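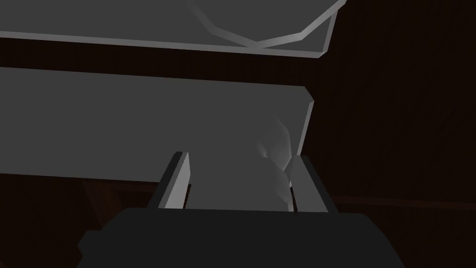 Now that the Stusero workbench is installed and your licence key has been accepted, it is time to bring in the robot and get used to driving it, and we do suggest you make yourself comfortable for this part. Section 4 covers the three views, the starting position and your first practice run at the doors. You will be working in the wrist view more often than you might expect. With the two fingers standing up on either side of a pale grey, rounded object like this one, it can take a moment to judge whether you are holding the thing or merely hovering over it, so please don't feel discouraged if your first few grasps close on thin air! The Grip Readout (step 5) will settle the matter for you.

4.1 Before you start

Have your two hand controllers charged and switched on. If you bought the Khoo foot pedal as well, plug it in now, before the scene is loaded; Stusero looks for pedals only once, at loading. You will also need 2 GB of free disk space for recordings, and rather more if you mean to keep all your runs.

Note: customers moving over from Brovton will find that their old controller profiles can be imported under Settings > Controllers > Bring In. Button layouts come across nicely. Speed limits do not, and must be set again by hand.

4.2 Loading the robot and the room

1. From the Start page choose Scenes, then Household, then Tiled Room. The first load can take about 20 seconds while the surfaces are prepared, and after that it is a good deal quicker.

2. Choose Robot > Two-Arm, White Shell. The arms come in at their rest pose with both grippers open.

3. Press View on the left controller to step through Wrist Left, Wrist Right and Body. Stop when you reach Body.

4. Leave the Tilt slider alone for the moment. The Body view follows the robot's own lean, so the floorboards and the wall tiles may run off at quite a steep slant. Most people's eyes settle to it within a few minutes, and if yours don't, you can bring the slider back a little at a time until the room feels right to you.

5. Open the Grip Readout from the Panels menu and drag it wherever you like. It shows Open, Closing or Held for each hand separately.

6. Bring the right gripper up towards the small grey handle, low on the door, and let the left one wait in the air over the floorboards. Go gently, and stop just short of the handle.

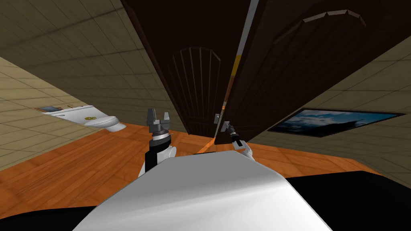 4.3 Setting speed and reach

The factory speed is 200 mm per second, a sensible place to stay for your first afternoon. You may raise it to 300 later on, once the controllers feel like a natural part of your hands.

1. Go to Settings > Motion and check that Speed reads 200.

2. Tick Soft Stop for both arms.

3. Press Home. The arms will go back to the rest pose at their own unhurried pace, and the controllers will give a short buzz when they arrive.

Caution: do not press Home while the readout shows Held. The grippers open on the way back, and whatever you were carrying will be dropped where it is.

4.4 A first run at the doors

1. Press Record. A red dot appears beside the clock.

2. Raise both hands slowly with the fingers spread. In the Body view one gripper can look a great deal larger than the other when it is the closer of the two, so go by the readout and the wrist views for distance.

3. Use the carved fan on the dark wood as your landmark and guide the right gripper to just below its narrow base. Keep the left hand upright and still while you do so. 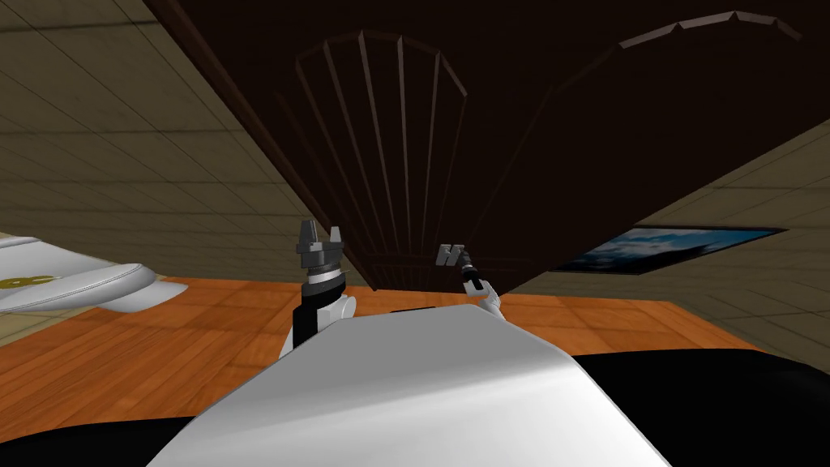 Fig. 4.3 Body view, both grippers open, right gripper just below the fan.

4. Hold the position until the Steady light shows green, then press Record again to finish.

5. Type a name for the run and choose Keep or Discard. Discarded runs stay in the Gindum Bin folder until you next close the program, so there is still time to change your mind.

If the Steady light stays amber, lower the Sensitivity setting by one notch and try again from step 2. Controllers that drift even when laid flat on a table need recalibrating, and you will find the instructions for that in Section 7.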